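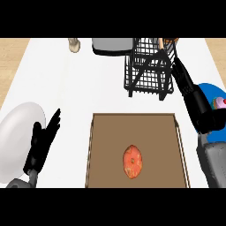

3. Method

3.1 Source material

The report compares two ways of drawing single-member districts for the council of Sayegh County, a jurisdiction that moved from at-large to district elections after a state court ruling in January. The court held that the at-large system diluted the votes of residents in the Veta neighborhoods and ordered the county to adopt a map before the next filing period. It did not say how the map should be drawn, and that question is the subject of this project.

Block-level population and precinct returns were taken from the county's public files. Precincts that changed shape between elections were matched by area. Where a precinct was split by a new block boundary, votes were assigned in proportion to voting-age population. This assumes that turnout is even inside a precinct, and in the Clinex precincts along the river it probably is not.

3.2 Map generation

A set of 3000 alternative maps was produced with a Markov chain that merges two neighboring districts and splits them again along a random spanning tree. Each map has four districts, and each district had to meet these conditions:

- population within 3 percent of the ideal
- all blocks contiguous, counting the Cimach bridge as a connection
- no more than one split of any incorporated town

The chain was started from the county's draft map and again from a random seed plan. The two runs gave similar distributions for compactness but differed slightly in the number of town splits - a longer chain would be needed to rule out a mixing problem.

3.3 Measures

For each map we recorded the minority share of the voting-age population in every district, sorted from highest to lowest, and the mean compactness score. Racial data were not used while the maps were being generated. They were added afterward, so the set can serve as a race-blind baseline.

4. Results

In the county draft, the highest minority share in any district was 31 percent. Most maps in the baseline set had at least one district above that value. The draft divides the Veta neighborhoods along the rail line and joins each part to a larger suburban area. Its compactness score was close to the median, so the division cannot be explained by a preference for compact shapes.

Valtteri Rautiainen repeated the comparison with the bridge connection removed. The ranking of the draft map did not change, although fewer maps passed the contiguity check.

5. Limits

A baseline of this kind shows that a map is unusual. It does not show intent, and it does not settle whether voting is polarized enough to support a legal claim. A separate analysis of the precinct returns would be required for that, and the council races on file had too few contested seats to support one.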